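Cómo evaluar una política de agarre en simulación con Simatden

Esta guía explica cómo preparo una evaluación repetible para una política de manipulación, desde el archivo de la escena hasta la tabla de resultados. Está pensada para personas que ya tienen una política entrenada y quieren saber si es buena de verdad, o si solamente tuvo suerte en tres o cuatro intentos. El español no es mi lengua materna, por eso pido paciencia con algunas frases. Los comandos y los nombres de los parámetros los dejo en inglés, tal como aparecen en los programas.

Lo que necesita antes de empezar

Una instalación de Simatden que abra sin errores la escena de prueba. El paquete Brulham, que carga la política y la conecta con el simulador. Una política guardada, con su archivo de normalización en la misma carpeta. Si falta el archivo de normalización, Brulham no se detiene: usa valores por defecto y el brazo se mueve de una manera muy extraña. Yo perdí una tarde entera con este problema.

También recomiendo crear una carpeta nueva para cada evaluación. No mezcle los resultados de dos versiones de la política, aunque los nombres de los archivos sean diferentes.

Paso 1. Definir la escena

La escena se escribe en un archivo de texto, scene.yaml. Cada objeto tiene un nombre, un modelo, una masa, un coeficiente de fricción y una zona de aparición. La zona es un rectángulo sobre la mesa, y el simulador elige dentro de ella una posición distinta para cada episodio.

objects:
 - name: pitcher
 role: target
 spawn: zone_left
 yaw: random
 - name: can
 role: distractor
 spawn: zone_right
 yaw: random

El campo role es importante. El objeto con role: target es el que la política debe levantar. Los otros son distractores, y el programa vigila si el brazo los toca. Conviene mezclar formas: un cilindro, un cubo, una caja alta, algo redondo que pueda rodar. Con distractores todos iguales, la evaluación sale demasiado optimista.

Preste atención a las zonas. Si dos rectángulos se cruzan, a veces dos objetos nacen uno dentro de otro y la física los separa con violencia. Para comprobarlo, ejecute:

simatden check scene.yaml --samples 200

El comando genera 200 escenas sin mover el brazo y escribe una línea por cada contacto inicial. La lista debe quedar vacía. Si no queda vacía, haga las zonas más pequeñas y repita.

Paso 2. Fijar las semillas

Dos políticas se pueden comparar solamente si ven las mismas escenas. En el archivo eval.yaml escriba seed_list: fixed y guarde la lista de semillas junto con los resultados. No use la hora del sistema como semilla. Parece un detalle pequeño, pero sin esto no podrá volver a un episodio fallido para estudiarlo.

Paso 3. Ajustar la frecuencia de control

La política que uso produce una acción a 10 Hz, mientras que la física del simulador avanza con un paso de 2 ms. Entre una acción y la siguiente, el controlador de bajo nivel debe interpolar. En Brulham hay dos modos, hold y linear. Con hold, la última orden se mantiene hasta que llega la nueva, y los dedos pueden vibrar contra el objeto. Con linear el movimiento es más suave, a cambio de un pequeño retraso.

Yo prefiero linear para recipientes con asa. En estos objetos la pinza suele agarrar una pared inclinada, y cualquier vibración hace girar la pieza entre los dedos.

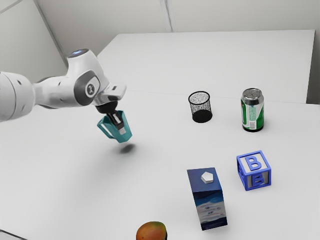

La inclinación del objeto dentro de la pinza no cuenta como fallo en mi configuración, pero sí la registro. El parámetro se llama log_tilt y guarda el ángulo entre el eje vertical del objeto y el eje vertical del mundo. Si su tarea termina cuando el objeto está en el aire, un recipiente inclinado es aceptable. Si después hay que verter algo, o colocarlo de pie, necesita un límite más estricto, y este límite debe estar escrito antes de lanzar la evaluación.

Paso 4. Escribir el criterio de éxito

Muchos errores vienen de un criterio demasiado simple. «El objeto está más alto que al principio» se cumple también cuando la pinza lo empuja y salta por un instante. Yo combino tres condiciones:

success:
 - no_contact: [pitcher, table]
 - contact: [pitcher, gripper]
 - hold_time: 2

La primera dice que el objeto no toca la mesa. La segunda, que toca la pinza. La tercera pide que las dos anteriores se mantengan durante dos segundos sin interrupción. Para el contacto use la información del motor físico y no la imagen de la cámara. La sombra puede ayudarle a usted cuando mira un episodio en la pantalla, pero no es una buena medida para el programa.

Los golpes a los distractores los apunto en una columna separada. Un episodio puede ser exitoso y tener un golpe; si se junta todo en un solo número, esta información se pierde.

Paso 5. Lanzar la evaluación

Empiece con una ejecución corta y la ventana abierta:

brulham eval --policy ./policy --scene scene.yaml --episodes 10 --render

Mire los diez episodios completos. En este momento se descubren los errores de configuración: una cámara girada, una pinza con el signo invertido, una acción en coordenadas de la base cuando la política esperaba coordenadas de la muñeca. Si todo parece razonable, cierre la ventana y lance la ejecución larga:

brulham eval --policy ./policy --scene scene.yaml --episodes 2000 --headless

Para 2.000 episodios necesita bastante espacio en el disco si guarda las imágenes. Con la opción --save failures se guardan solamente los episodios fallidos, y para mi trabajo es suficiente.

Paso 6. Leer los resultados

El archivo results.csv tiene una fila por episodio. Antes de calcular la tasa de éxito, ordene las filas por la columna end_reason. Los valores posibles son success, timeout, dropped y unstable. Los episodios con unstable son problemas de la física y no de la política; repítalos con un paso más pequeño y no los borre en silencio.

Después separe los fallos según la orientación inicial del objeto. En mi caso, casi todos los fallos estaban en las posiciones con el asa hacia la base del robot: la política intentaba cerrar los dedos sobre el asa y la pared al mismo tiempo. Con la tasa global no lo habría visto.

Problemas frecuentes

El brazo no se mueve. Revise que el campo control_mode sea igual en eval.yaml y en el archivo de la política.

El objeto se escapa lentamente de los dedos. Suba primero el número de iteraciones del solver y solo después la fricción. Una fricción exagerada esconde los malos agarres.

Los resultados cambian entre dos ejecuciones con la misma semilla. Desactive los contactos en paralelo con --deterministic. La evaluación será más lenta.

La ventana muestra los objetos sin textura. Falta la ruta de los materiales; se define con la variable SIMATDEN_ASSETS.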